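Questions people ask me about demo days

Page last changed 2021-07-16

I'm İlker, and I look after the folks who teach our robots household jobs by hand. The same questions land in my inbox every month, so I finally wrote the answers down!
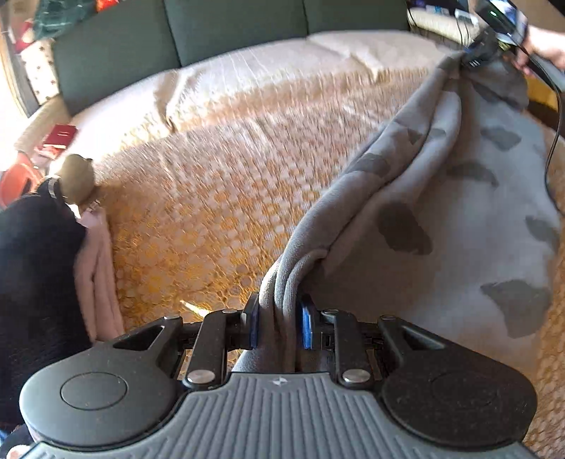 Something soft and gray in the blue grips, both times:
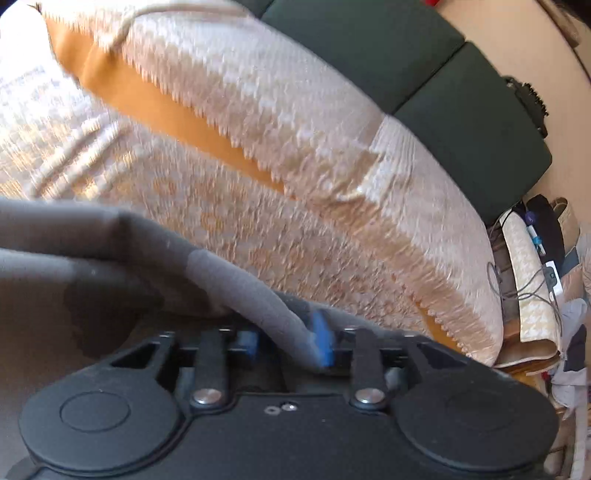
Hito Home Tasks Team - Teaching by Hand

Do I need to know anything about robots?
Nope. If you can tidy a bed, you can do this. You hold the gripper, you close it on the cloth, you move the way you'd like the robot to move (a bit slower than feels natural, at least for the first day).

How many demos make a set?
We ask for 50 of one task before you switch. Our biggest set so far is Dullard, the blanket one, with 631 demos in it. Erhan Polat did over 100 of those himself and still talks to us.

Why do you like soft stuff so much?
A cup keeps its shape when you grab it. A blanket bunches up, twists, slides away and drags half the bedspread along - and that's exactly what we want the robot to learn from. Thick folds are fine, thin ones are fine. Mix them up, please!

Should I clear the room first?
No! Leave the cushions and the clothes where they live. We only ask you to move things that can break or spill.

I dropped it halfway through. Start over?
Keep going. Pick it up again and finish the job, then put an "R" next to that demo in your log. I love those, and Erhan sorts them into their own folder called Gisler.

How do I do the same job by remote control?
That's the Bralent setup, and it's a separate training. You sit at the desk and drive the arm with two handles. It's a lot harder on fabric than doing it by hand, so I'd finish a hand set first.

How long is a session?
15 minutes, then a break, even if you feel great. Your wrist will thank you later. Swap hands if you like, but write down which one you used.

Can I see what the robot did with my demos?
Yes, ask me. Replays for the July sets go up once Erhan has checked the logs, and you're welcome to come and watch a run with us.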